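那天下午四点多，我在Varnadlow二楼靠窗的位子上等Nele Frerichs，她迟到了一小会儿，进门第一句话是："对不起对不起，我刚才在楼下看人家换水龙头，看入迷了。"

我当时就觉得这趟采访稳了。

Nele做的事情，用她自己的话讲，是"给老房子的厨房和卫生间当翻译"。房东说一套，租客说一套，水管工说第三套，她夹在中间，把大家的意思理顺，再画成图纸。她的工作室叫Unik，门口没有招牌，我第一次去还走过头了，拐进隔壁卖扣子的店里问路（顺便买了一包扣子，到现在也没用上）。

我问她怎么会对老厨房感兴趣。她想了想，先把咖啡喝了一大口。

"我外婆家的厨房特别窄，两个人并排站都不行。可是全家人都爱往里挤！过节的时候，我舅舅坐在门槛上剥豆子，我坐在窗台上，外婆一转身就能摸到她要的东西。后来房子翻修，厨房变大了，漂亮了，大家反而都坐到客厅去了。我一直在想那是怎么回事。"

那她后来想明白了吗？

"没有完全想明白，"她笑，"不过我现在量厨房，会先问主人，你们家谁在里面待得最久，待的时候站在哪儿。很多人答不上来，要回去观察几天再告诉我。"

她给我翻她的本子，是那种硬壳的方格本，边角都磨毛了。里面记的东西很杂：某家的抽屉拉到一半会卡住，某家的主人是左撇子，切菜的时候背对着光；还有一页只写了一句"盐放太远"。我问这个"盐放太远"后来怎么解决的，她说在灶台旁边钉了一块小搁板，巴掌大，主人高兴得给她寄了一罐自己腌的柠檬。

说到钱，她倒很坦白。她接过最小的一单，材料费一共200欧，换了把手、装了搁板、把一盏灯往左挪了一截。最大的一单她不太愿意多讲，只说前后拖了33周，中间换过两拨工人，"我那阵子做梦都在铺砖"。

我们聊到一半，Ettore Caputo来了。他是Nele的老搭档，以前在一家叫Gridari的瓷砖作坊里干了23年，现在半退休，哪里有难弄的墙面她就把他请去。Ettore话不多，坐下来先点了一份蛋糕，然后听我们讲，偶尔插一句，每句都是拆台。

比如Nele说她最喜欢旧砖，舍不得敲。Ettore就说："她舍不得，我背得动。"原来有一回，她坚持要把一面墙的旧砖完整拆下来重新用，Ettore一块一块地撬，撬下来码在楼道里，邻居以为他们要开店。

"那批砖后来用上了吗？"我问。

"用了一半，"Nele说。

"另一半在我家车库，"Ettore说，"我太太每个月问一次。"

我又问他们两个最常吵什么。Nele抢着回答：缝！砖缝留多宽，他们能吵一个上午。Ettore喜欢细缝，觉得干净；Nele喜欢宽一点的，说细缝在老房子里显得太紧张，"像一个人穿了新鞋去散步"。我听不懂这种区别，他们俩就把桌上的方糖拿出来给我摆，摆了两种，我看了半天，说好像真的不一样。两个人同时很满意，然后又为哪种更好看吵起来了。

天快黑的时候，我问了一个自己很关心的问题。我租的房子，厨房朝北，台面矮，洗碗洗久了腰疼，又不能大动，怎么办？

Nele问了我身高，问我是先洗锅还是先洗碗，问我洗碗的时候听不听东西。最后她说，买一个木架子垫在水槽里，把盆抬高一掌，再把沥水架换到另一边去。"你刚才比划的时候，一直在往左边扭。"我自己完全没发现！

"还有，"Ettore说，"少用几个碗。"

回家以后我照做了，垫的是一个旧的烤箱架，不太稳，但腰确实舒服多了。至于碗，还是一样多。

Nele说她五月要去Ghauri住一阵子，给一栋老公寓的公共厨房做改造，楼里的住户共用一个大灶台，每家都有自己的规矩。我说那不是更难翻译吗？她眼睛都亮了："对啊，所以我才去！"Ettore在旁边叹气，说他已经答应一起去了，行李里要给水平尺留位置。

临走的时候，她又在楼下那间屋子门口停了一会儿，往里张望。门已经锁了，她还是踮着脚看完才走。

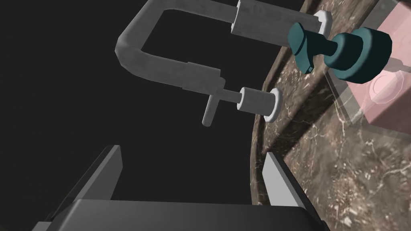 读者留言

小满妈：盐放太远那段笑死，我家是油放太远，每次炒菜都要跨一步。

北窗：想知道细缝和宽缝到底差多少，能不能请他们画个图？我家卫生间正要铺，和我先生已经吵了两天。

阿槐：我也垫了架子，用的是蒸笼底下那个，很稳，推荐给作者。

Lulu在路上：支持Ettore太太，车库是无辜的。

相关文章

一个人吃饭的桌子要多大
我在楼道里认识的邻居们
旧门把手收集记
租房第三年，我终于换了灯

投稿与联系：请使用站内信箱　|　版权归作者所有，转载请先告知　|　返回顶部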